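Chapter 3
Tables, Floors and Walkways

In this chapter you will learn to
tell a work surface from a storage surface
read a floor for things that trip, roll or slide
plan a short tidying round for a shared office
write a room note that the next person can use

Key terms: work surface, drop spot, trailing cable, clear path, room note

Chapter 2 dealt with closed storage: cabinets, drawers and shelves. Most of the disorder in a shared office sits somewhere else. It collects on tabletops and on the floor, where people set things down while they are busy with something else. A case is left on the nearest table. A cable is run across open floor to reach a desk. Paper lands beside a chair and stays there.

The rooms in this chapter are ordinary offices used by several people at once. They have a mix of desks and small tables, hard floors, and more equipment than outlets. You will be asked to look at each room before you move anything in it. Start with the surfaces, go on to the floor, and finish with the ways in and out. 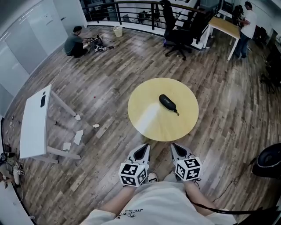
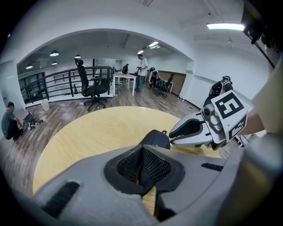
3.1 THE ROUND TABLE

A small round table has no front or back, and people come to it from every side. It is a good place to meet or to work standing up. It is also the first place many people put down a bag. The black zippered case on the tabletop in the first picture is a typical item of this kind. Before moving such an item, ask whether it is in use. If it is, leave it. If it isn't, close it, check it for a name, and take it to the shelf or desk where it belongs.

Any table that gets more than one stray item a day should be treated as a drop spot. You can respond in two ways. Clear it at a set time, or put a tray or low shelf nearby and label it.

Now look at the floor in the same picture. Scraps of white paper lie around the white desk, and a small red ball is on the planks between the desk and the round table. A thin white cable trails across the floor toward the desk. These are three different problems. Paper slides underfoot on a smooth floor. A ball rolls. A cable catches the foot, and it may also pull down whatever it is plugged into. Deal with the cable first: reroute it along a wall or cover it. Pick up the ball next and the paper last.

Tolera Worku, who trained office staff at Feltell, used a 60-second check for this kind of room. Stand at the door, look along the path to the farthest desk, and name everything on the floor that isn't furniture. Trainees wrote down what they had named before they touched any of it.

Try it
Do the 60-second check in a room you use often. Write a room note of no more than 33 words. Give the location of each item and say who should move it. Keep the note; you will need it again in Section 3.2.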